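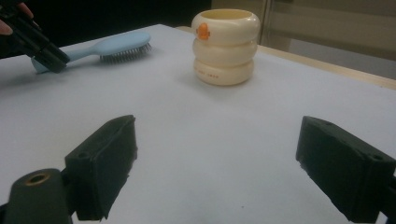
Brekdale swap table takes bathroom and desk items from November

The monthly swap table at Brekdale Community Hall will accept small bathroom and desk items from November, organiser Zorica Obradović said.

Cream-coloured containers, hairbrushes and similar odds and ends can be left at the hall from 9 am. Until now the table has taken only books and kitchenware – 532 items found new homes last year.

"People kept asking where the small stuff could go," Obradović said. "Pen holders and tumblers were the main ones."

Brushes should be washed and free of hair. Cracked or chipped pieces will be turned away, and each household may bring up to 15 items.

Swapping runs until 1 pm. Anything unclaimed goes to the Drastance op shop, where Costel Delić will sort it for sale. Entry is free and no booking is needed.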